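From: Dorothy Bunting
To: Marnard Kitchen Table list
Subject: Re: [kitchen-table] Mugs – how many is too many?

Hello Evelien, hello all,

Evelien Mulder wrote:
> We are finally doing the cupboards here, and I am stuck on the
> mugs. My husband would keep two and give away the rest. I drink
> out of a different one depending on the hour and can't imagine
> such a life. Also, does anyone know how to shift tea stains
> without scratching the inside? I have tried washing-up liquid and
> patience and neither has done much.
> Evelien

What a good question, and how glad I am that somebody else has a mug for each part of the day. I have been meaning to write since breakfast, but the gas man came and then my sister rang, and you all know what that does to a morning.

I went through ours in February, when we had the shelves down for painting. I would not start by counting, if I were you. I did that the time before, and all that happened was that I got cross and put everything back where it was. This time I got them out on the side with the bowls and whatever else was up there, made a pot of tea, and picked them up one at a time. You know quite quickly. There were some I had been reaching past for years to get at the one behind, and those went in the box for the Zalewska shop without a pang.
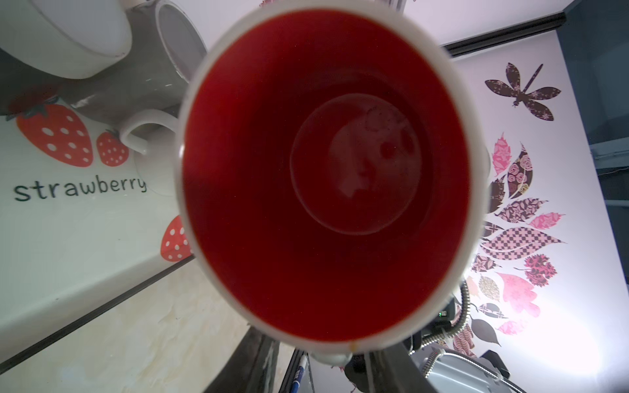 The ones with a coloured inside I kept, every one, and I would urge you to do the same. Tea looks lovely in a red mug, for a start, and a deep colour is so much kinder than white when it comes to stains. You do still get a mark on the rim where you drink, mind, if the rim is white, so they want looking at in a good light now and again.

As for the stains themselves – bicarbonate of soda, made into a paste with a very little water, and a soft damp cloth. Go round and round with your finger in the cloth and don't be tempted by the green scourer. For a mug that has been let go, I put a good spoonful in the bottom, fill it with hot water and leave it while I do the potatoes. Kyrylo Bondarchuk told this list once that he uses salt and half a lemon, and I did try it, and it does work, but then I had only half a lemon left for the fish.

Handles are worth checking while you are at it. Give each one a little wiggle over something soft. I lost a very nice mug from Stirinach that way, though better over a folded towel than over my lap with hot tea in it.

And don't hang them if your hooks are old! We had nearly all of ours on hooks at the last house, and one came away in the night with such a crash that I thought we were being burgled. They sit on the shelf now, the everyday ones at the front, the right way up. I know Zsolt turns his upside down to keep the dust out, but he has more dust than we do, with all that sawing.

Do tell your husband from me that two is no good at all. What does he do when people come round?

Love to everyone, and Tymofii, I still have your cake tin,
Dorothy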